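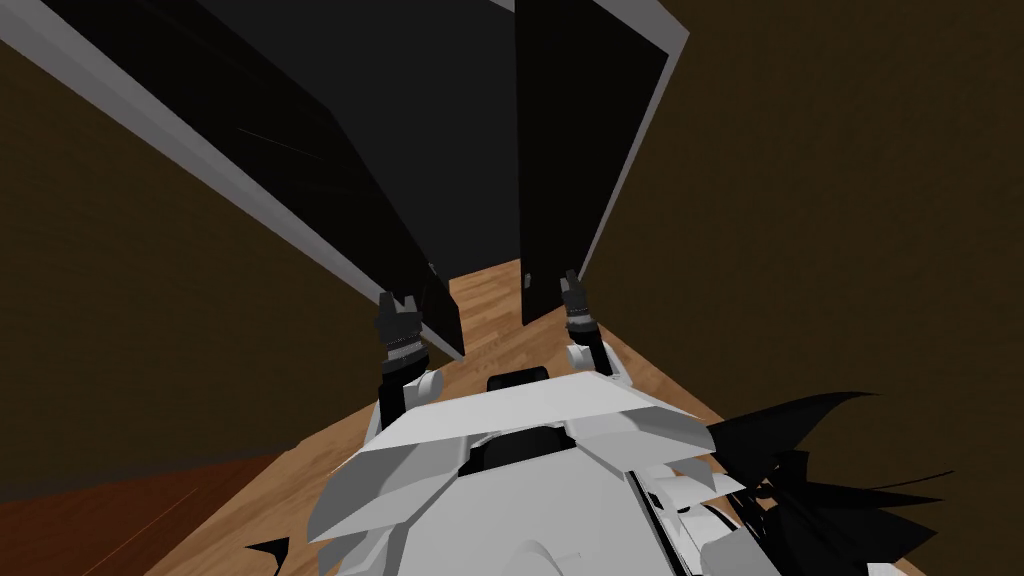

Who can submit a paper to the new Dorcombe journal? Submissions are open to faculty, graduate students and working managers in any country, and there is no fee to submit.

Press Room > Journals > New Titles

Dorcombe Opens Submissions for Journal of Small Firm Operations

July 2026 - Dorcombe, the academic publisher, is now accepting papers for the Journal of Small Firm Operations, a peer-reviewed title on how companies with few employees buy, schedule, hire and keep records. The journal will come out twice a year, online and in print.

The first issue will carry 16 papers. Each paper is read by two reviewers who do not see the authors' names. Authors should hear back in around 60 days. Papers that need major changes go back to the same reviewers when they are available.
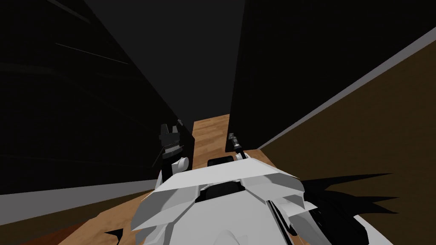 White robot with two arms, computer rendering.

Dorcombe asked readers of its existing management titles what they wanted from a new journal. It received 672 replies. The most common request was for shorter papers with the data attached, so the journal sets a limit of 59 manuscript pages, tables and appendices included, and asks authors to deposit their data with Ostel, the archive that already serves the publisher's other titles. Authors who cannot share data - for example, because of a contract with the firm studied - may say so in a short note.

Indexing and printing will be handled by Muvorura. Print copies are sold by the issue or by the year. Online articles are free to read.
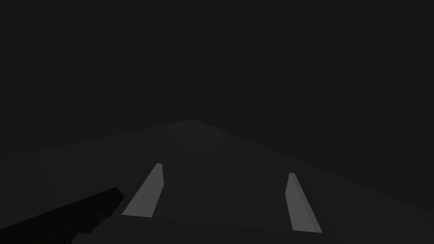 How to Submit

Send the manuscript as a single file through the Dorcombe author page. Put names and affiliations on a separate cover sheet. References may be in any consistent style at first submission; accepted papers will be edited to house style.

Questions about scope can be sent to the editorial office through the same page.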